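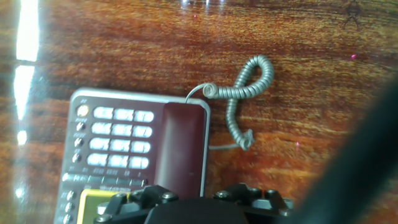 14 May 2022

Braltthorpe fit-out, unit B. Started late, keys not at the front desk again.

Sound test between the two smaller offices first. Ran the pink noise source in B2, meter in B3, doors shut. Partition is worse than the Sartori spec sheet says it should be. Most of the leak is over the top, the stud wall stops at the ceiling tile and doesn't carry on to the slab. Any tenant on the phone all day is going to complain. Options: barrier in the void, or rip out and go full height. Baltazar Medrano wants the barrier priced before anyone says full height out loud to the landlord. Fine by me.

Floor area re-measured after the new wall. Whole floor comes to 1,631 sq ft, which is under what the brochure has. Brochure probaly still includes the riser cupboard. Email letting agent – NOT done yet.

Radiator run under the windows: valve on the far end stiff, freed it with penetrating oil, left alone otherwise. Check again next visit.
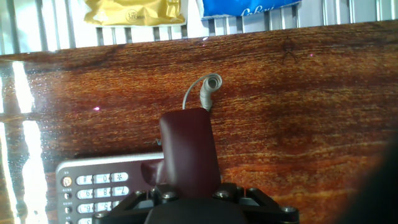

Tabletop and white grille, Braltthorpe.

Light levels. Took readings at desk height with blinds up, then down. Numbers in the spreadsheet, tab 2. Corner by the door is poor either way, wants another fitting or move the desk. Tukadano panels hum slightly when dimmed below 20 percent. Swapped one driver, same hum, so not the driver. Dimmer module next?? Ask whether Testumside had this on their second floor, they used the same panels I think.

Data points: 12 on the drawing, two dead on test. Both on the same run behind the kitchenette so likely one bad bundle. Did not open the trunking, no spare faceplates with me.

Paint on the corridor side still tacky. Don't lean the ladders on it (Baltazar, sorry about your jacket).

To do
– price void barrier, mineral wool and the heavy vinyl both
– dimmer module, get one on loan
– re-test the dead points, bring toner and faceplates
– corrected area to the agent before the August lettings go up
– meter due calibration, sticker is nearly illegable so look up the cert

Left keys in the lock box, code unchanged.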